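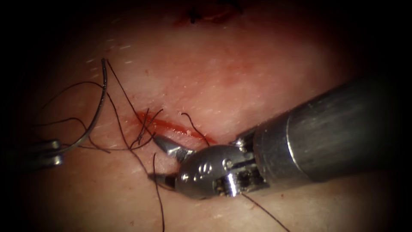

Jaws open just under the wound, black thread by the gap, needle up on the left.

3 April 2020, suture bench

Long day on the pads, and I want to get this down before I forget which was which. We're on the pale tissue now and I like it so much better than the pink stuff! The cut stays narrow and straight, and black thread shows up on it beautifully, even with the edges of the view as dark as they are. Clementina wanted the incision on the diagonal this time, upper left to lower right, so diagonal it is. I grumbled a bit (I still think in horizontal lines, blame my sewing) but I'm coming round to it.

Thread notes. I cut the first lengths at 138 mm and they were a nuisance, there was slack everywhere and I kept losing the tail. Went down to 84 mm after lunch and that's enough for 2 throws and a bit to hold on to. Rui says 84 is stingy. Rui can cut his own.

Needle: still the curved ones from the Bettencourt box. Deolinda asked whether we should try a flatter curve. Maybe, but not until the box is finished – nearly half of it left.

Bites were uneven again. Mine get wider toward the lower right end, every time, and I think I'm rushing once the end of the cut is near. Gonçalo had the same drift on his pad, so perhaps it's the diagonal after all and I should take back what I said about coming round. Try one pad from the other end on the next session and compare.

Also, keep the thread out from between the jaws before closing on anything. I wrote this in the margin last week and here it is again, in the middle of the page, underlined.

Pads used: 4. I've put them in the Navodeck tray with the lids on, labels facing out. Please don't stack anything on them, Belmiro wants to measure the spacing and a squashed pad is no good to him.

To order: more pale pads, same thickness, and a fine marker for the bite points (the old one has gone fat and furry). Gonçalo is asking Jisitz about the pads.

Still to do: write up the spacing table, and find my good scissors.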